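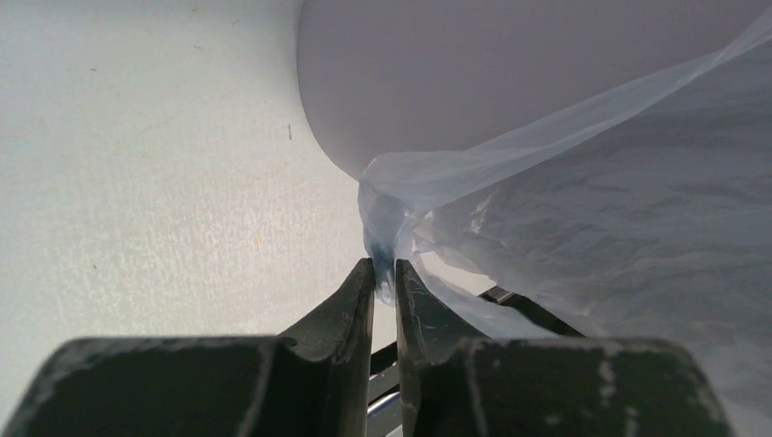 Two fingers and the corner of a plastic bag.

Aileen Lacson keeps her January budget pinned above her desk in Skidcombe, chiefly, she says, as a warning to herself. It has one line for "robot arm" and one for "sundries". The second came out longer.

"I thought you bought the arm and then you had the arm," she says. "Nobody at the dinner where I got the idea had mentioned fingers."

Lacson runs operations at Hulberg, a packing firm that handles small orders for other people's shops. Her plan was to have a machine open and move thin plastic bags, a job her staff describe in terms she would like left out. Three suppliers told her bags were simple. The fourth, Tagle, asked her to post them a box of her own bags before they would talk about price.

"That was the first sensible thing anyone had said to me," she says. "Everyone else had shown me a video of a robot picking up a cube. We don't sell cubes."

She now budgets for fingertips as she would for printer ink. A spare pair comes to £1,779, a figure she recites with no visible emotion, and she orders 2 pairs a year. Training was quoted at 7 days. She put down 15 and used them all.

The wrist camera was another surprise. It had been listed as optional – "like a steering wheel", says Lacson – and she paid for it out of money meant for new flooring. The flooring is still on the list.

Would she do it again? She looks at the budget before answering.

"Yes, but I'd rent first. Six months, our bags, our lighting, our people standing next to it. And I'd ask who picks up the phone when it breaks."

Her next meeting is with Lirnari, who want to sell her a second arm. She has already packed them a box of bags – the nasty thin ones.

Recent items
Leasing or buying: what the small print says
Service contracts compared
How much floor does a robot need?
Letters: our conveyor is older than our manager

20 Jul 2018 | Contact the editor | All rights reserved | Back to top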